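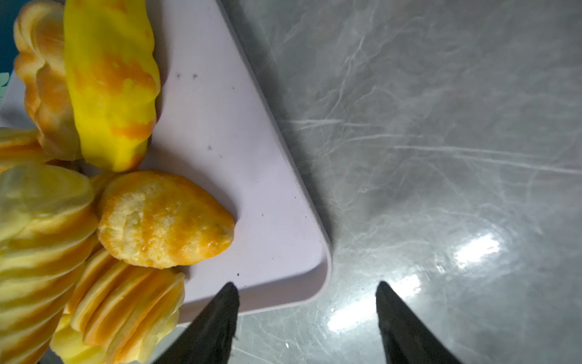 3.2 Serving dish and food items

Category: Household Studies / Food and Packing
4 min read

The food set was chosen to look like the counter of a small bakery. Most pieces are yellow, cream or orange, and several have ridges or layered bands that make one kind hard to tell from another where they overlap. The round cookie-like piece, with its pale center and deep orange rim, was the easiest for raters to name. Fan-shaped pieces were confused most often with the scalloped ones. Villanueva had noted the same problem in the February pilot, and we kept both shapes in the set.

Items were served from a flat dish with a raised rim. Raters were told to judge shape first and color second. Of the 91 naming responses collected, 18 were set aside as unclear – mostly one-word answers such as "bread."

3.3 The bag

Carry-out bags are usually filled from above, and the width of the opening decides which way a long item can go in. We used a white paper bag with blue rope handles and a blue-and-white checkered print. Figure 2 shows a croissant held upright over the open bag, pointed end down, with curly spiral-cut fries already inside. Seidel and Pruitt coded orientation separately and settled 2 disagreements by discussion. Handles that stood up beside the rim were coded as "near opening," whether or not they touched the food.
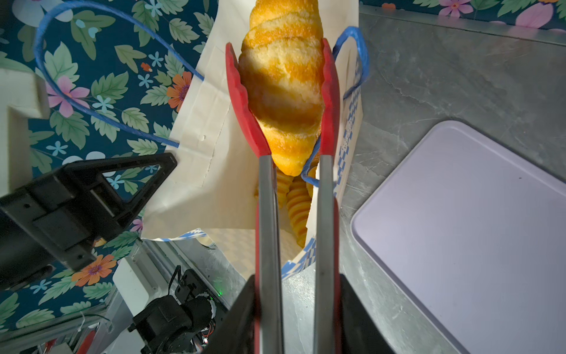 3.4 Layout of the packing area

The tray and the bag were kept apart, with the bag raised on a light wooden box. The walls were covered in a teal floral pattern and the floor was gray with a marble look. The lavender tray in the wider view holds seven pieces of imitation bread, including a braided roll, a ring-shaped pastry and a round tart. A plush toy and a crumpled blue cloth were coded as non-food items and left out of the packing score.

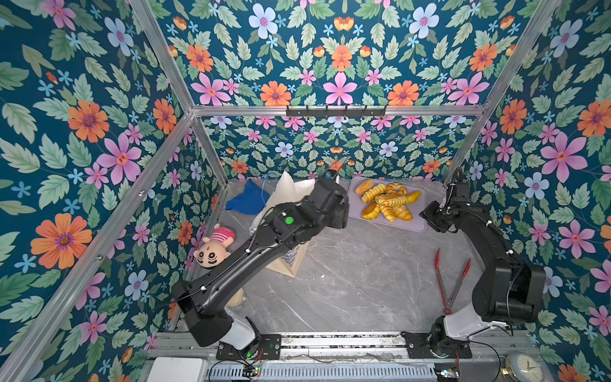 3.5 Coding of packed items

An item was coded as packed when no part of it stood above the rim of the bag. Items resting on a handle were coded as partly packed. Oyelaran checked the final sheet against the coding notes, and Lindqvist prepared the tables in Section 4.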